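May 30, 2009

Up before the alarm again. I lay there listening to the gutters drip and thought, well, if I'm awake I may as well go and look at the beans, so out I went in my robe and the old green clogs. The pole beans are up past the second string already! Last year at this time I was still fussing over them in paper cups on the windowsill, and I had more or less promised myself I wouldn't plant them early again, and then of course I did. The two at the shady end look sulky, but the rest are climbing like they have somewhere to be.

I stood out there much longer than I meant to. My coffee went cold on the fence post and I drank it anyway.

The big thing today was the jam cupboard, which I have been putting off since winter. I took every jar out and set them on the kitchen table and then on the chairs, and then on the floor by the stove when the chairs were full. There's plum from two summers back that has gone very dark but smells wonderful, and a whole row of the rhubarb and ginger that I was so proud of and that no one in this family will eat except me. I had toast with it for lunch, standing up. It's good! A little sharp, maybe. I think I was stingy with the sugar that year, or the ginger was stronger than I knew. I wiped down all the shelves with vinegar water and put fresh paper in, the blue check left over from the pantry, and it looks so nice in there now that I keep opening the door.

I found my mother's card for the apricot butter stuck to the back wall, of all places. It must have slipped down when we moved the cupboard from the Fekach house. I had been making it from memory all this time and I've been getting it wrong – she has the lemon going in at the very end, off the heat, and I've been boiling it with everything else for years. Her handwriting leans so far over it looks like wheat in the wind. There's a brown thumbprint in one corner that I suppose is hers, or it might be mine from when I was small and underfoot. I propped it on the windowsill behind the faucet and then got worried about splashes and moved it to the bread box.

After lunch I walked down to Bezerra for wax and new lids. They've moved everything around again, so the canning things are over by the paint now, and I went up and down three aisles feeling foolish before I thought to ask. The wide lids have gone up. I bought 40 of the regular ones, which ought to see me through the strawberries and a good part of August if the apricots are slow. I also bought a wooden spoon I didn't need. It has a flat edge for scraping the bottom of the pot, and I talked myself into it on the grounds that my old one has worn down crooked on one side (it has, but I like it that way).
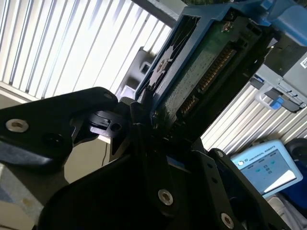
Coming home I took the long way around by the creek, with the lids clinking in my bag the whole time. The elder is in bloom all along the low path. I always mean to make cordial and I always miss it by a week, so I'm writing it down here in plain ink where I'll have to see it: pick the elderflower before the next hard rain. I'll want a dry morning, and the big crock, and I have to remember to shake the bugs out this time.

The water is high for this late in the spring, and fast and brown, and somebody's blue bucket had lodged against the footbridge. I tried to reach it with a stick and very nearly went in after it. I gave it up. My knee is letting me know about it tonight.

I stopped at the top of the hill to get my breath and looked back over the whole valley, which I don't do often enough. You can see as far as Flusberg on a clear afternoon, and it was clear by then, with the clouds piled up way off behind and the fields that odd bright green they only have for a couple of weeks. I remembered walking up there with my sister when we were girls, with a jar of something or other to trade for eggs. We used to argue over who had to carry it. I think I generally lost.

Supper was eggs, as it happens, scrambled with chives and the last heel of bread fried in the pan. I could have gone to the potluck over in Dulesis, and I had even thought about which jars to bring, but by six o'clock I had my shoes off and that settled it. I'll feel bad about it tomorrow. There's a rhubarb pie I could take over to make up for it, if I get the crust made before it's too hot in the kitchen.

I spent the evening writing labels. I used to just scrawl the fruit and the year and be done, but I got it into my head to do them properly, with a border, and it's slow work with these hands. I did nine and then my eyes gave out. The plum ones came out best. I made a blot on the last rhubarb and turned it into a leaf, and then I had to put a leaf on all the others so they would match, and that's where most of the evening went.

It's raining again now, just lightly – I can hear it on the porch roof. So there goes my dry morning for the elderflower, though this isn't what I'd call a hard rain, and it may hold off yet if the wind swings around. The cupboard door is open a crack and I can see the blue check from here. I still have to find somewhere for the empty jars, which are all along the hallway, and I'll surely kick one on my way to bed.

Call about the pie tin. Soak the dried figs. Ask at Bezerra whether they're getting any more of the small square jars in, and if not, see what's in the shed.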